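# The drawer under the phone

Most houses have one. In the place I grew up in it was the second drawer down in the kitchen, under the wall phone, and it held every instruction sheet, receipt and warranty card the family had been handed since we moved in. By the time my parents sold up it would only open halfway. The phone had been gone for years.

Household paper was supposed to have disappeared by now. Bills come by email, the bank wants you on its app, and the council sends rates notices as an attachment if you tick the right box. Yet people who sort through homes for a living say the volume hasn't dropped as much as you'd think. It has changed. There are fewer letters and statements and more small stuff: dockets, care tags, delivery slips, folded leaflets that come inside other things.

Jasmina Petek has run a sorting and downsizing business, Firnlow, since leaving her job in a hospital records department. Her clients are mainly people moving from a family home into a unit, or the adult children of someone who has died. She charges by the half day and does the paper first.

"Furniture is quick," she says. "You either have a wall for it or you don't. With paper, you've got to read it, and reading takes hours."

Her largest job so far was a three-bedroom house where the owner had kept every grocery docket in shoeboxes, 49 boxes in all, labelled by season. The family wanted them gone in an afternoon. It took four days, and in among the dockets were two share certificates and the original plans for the back extension.

Petek works with three piles. The first is paper that proves something: titles, wills, birth and marriage certificates, tax records still inside the period they must be kept. The second is paper that goes with an object you still own. The third is the rest, and it's always the biggest. She doesn't allow a fourth pile for things to decide on later, though she'll put family letters straight into a box with the lid on and hand it over untouched.

Thermal receipts are a sore point. The print is made by heat on coated paper and it fades, faster if it's been near a window or in a car. Someone who has kept the docket for a washing machine to claim on the warranty may find a blank strip when the machine fails. Her advice is to photograph it the day you get it and write the item and price on the back in pencil. She also keeps receipts out of the recycling, as many councils don't want the coated stock, and puts them in the bin.

Medicine leaflets build up quietly. A person on several long-term prescriptions can be handed the same sheet every month, and plenty of people feel uneasy about throwing out anything medical. Petek suggests keeping the newest one for each medicine currently in the cupboard and asking the pharmacist about the rest. Unused medicines themselves go back to the chemist.
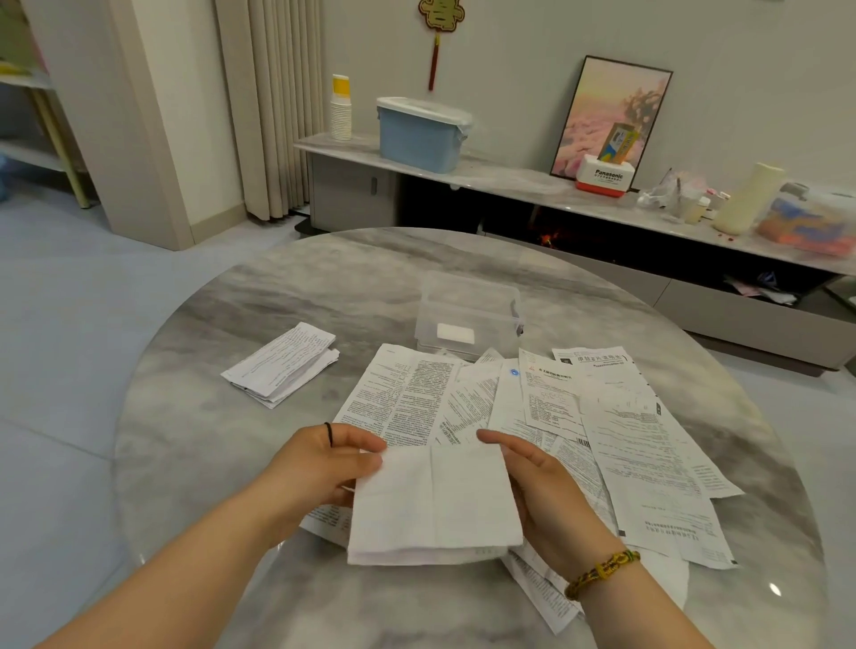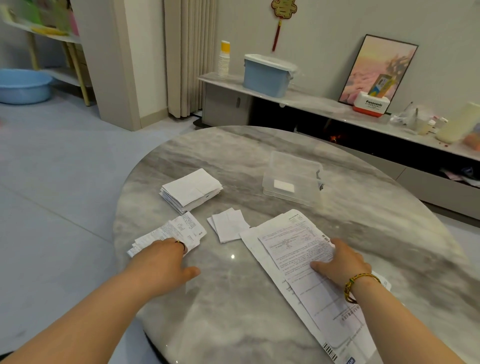
*Page last changed: November*

The storage industry has noticed the drawer too. Litasetti sells a concertina file with 19 pockets, and Kirkutora makes a lidded box that holds 300 sheets flat. Both are decent products. Petek owns neither and uses manila folders from the newsagent, at least until a client asks for something nicer. Her view is that people buy the container before they've sorted and then fill it with whatever was on top.

Scanning suits some households. Dantas, a print shop in the arcade near her office, will scan 450 pages and return them on a memory stick, with the originals in the order they came. The catch is naming the files. A folder of numbered scans is the same drawer again on a computer, and harder for a relative to search.

For anyone starting alone, Petek recommends a clear table, decent light and a morning when you've got nothing on after lunch. Take out one handful at a time. Unfold everything, check between the pages, and shred anything with an account number on it. Stop when you start reading old birthday cards.

My mother did hers in the week before settlement, standing up, with the radio on. She kept the oven manual for the new owners and left it on the bench. They rang a month later to ask if she still had the one for the hot water system, and she told them to try the back of the drawer.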